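Jornarstead Water Flosser: User Guide
Section 3: First Use and Daily Care

Welcome to the fun part! Your flosser is charged, the tank is clicked in, and you are ready to meet the spaces between your teeth. Read this section once all the way through before you turn anything on. The first try is always a little splashy, and it goes a lot better if you know where the buttons are.

Before you start

If you have had oral surgery, a new implant, or a deep cleaning in the past few weeks, check with your dentist before using the flosser. The same goes if you have been told to take antibiotics before dental visits.

CAUTION: Never use the flosser while it is plugged into the charging base. Keep the base well away from the sink and tub.

3.1 Filling the tank

1. Pull the tank straight down until it comes free of the handle.
2. Flip up the fill door and add lukewarm water to the line. Cold water works too, but sensitive teeth will let you know about it!
3. Close the door until it snaps.
4. Slide the tank back up. Give it a gentle tug to be sure it is seated.

Note: You can add a small splash of alcohol-free mouthwash if you like the taste. Fill the rest with water, and rinse the tank afterward (see 3.5). Do not use salt, baking soda, or oils. They clog the jet, and a clogged jet is a sad thing.

3.2 Choosing a tip

Two tips come in the box. The Classic tip is the one with the blue ring, and it suits most mouths. The Burkis tip has a soft tapered end for use along the gumline and around braces, bridges, and crowns. Start with the Classic even if you plan to switch later, so you get used to the feel of the stream.

1. Push the tip down into the top of the handle until it clicks.
2. Turn it so the end points toward the buttons.
3. To remove it, hold down the eject button and pull straight up. Never press eject while the flosser is running.

3.3 Your first session

There are 3 pressure levels. Please begin at level 1, even if you are a longtime flosser with gums of steel. Most people move up to level 2 within the first week or so, and plenty stay there happily.

1. Lean over the sink, way over, farther than feels natural.
2. Put the tip in your mouth before you press the power button. (Everyone forgets this once. Keep a towel handy!)
3. Close your lips just enough to stop the spray, and let the water run out of your mouth into the sink.
4. Start at the back molars on one side. Aim straight at the gumline, with the tip at a right angle to the tooth.
5. Glide along the gumline and pause for a moment at each gap.
6. When you reach the front teeth, slow down. The lower front teeth collect tartar on the inside surface, so give that stretch a second pass.
7. Carry on to the far molars, then do the inside of the same arch. Repeat on the other arch.
8. Press the power button to stop while the tip is still in your mouth.

The flosser shuts itself off after 2 minutes. If you have more to do, press power again.

Note: A little pink in the sink is common during the first few days if you haven't been cleaning between your teeth regularly. If bleeding is heavy, or keeps up for more than two weeks, call your dentist.

3.4 When to floss

Once a day is great, and evening is best. Water flossing before you brush loosens the food and plaque, and your toothpaste can then get at the places it needs to reach.

Sugary and acidic drinks soften enamel for a while. After having one, rinse with plain water and wait half an hour before brushing. You can use the flosser on level 1 during that wait, with plain water in the tank.

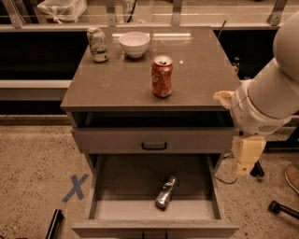
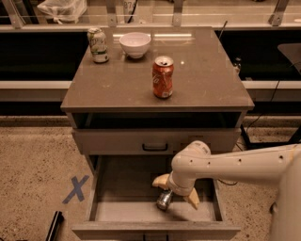

Sipping slowly over a whole afternoon is harder on teeth than having the same drink with a meal, so if you love your fizzy stuff, have it at lunch and enjoy every drop. Dry snacks such as crackers and chips pack into the grooves of the molars, and that is where the Classic tip really shines. Try it after popcorn. You'll be amazed!

3.5 After each use

1. Empty any leftover water from the tank.
2. Hold the flosser over the sink and run it for a couple of seconds to clear the line.
3. Wipe the handle dry and leave the fill door open overnight.

Once a month, fill the tank with one part white vinegar and three parts warm water, run it through into the sink, then follow with a full tank of plain water.

CAUTION: The handle is not dishwasher safe. The tank may go on the top rack once it has been taken off the handle.

Replace tips every 3 months, or sooner if the end looks bent or cloudy. If more than one person shares the handle, each person needs their own tip. Spare colored rings are in the small bag under the charging base.

If the stream is weak, or the flosser hums without spraying, turn to Section 4, Troubleshooting.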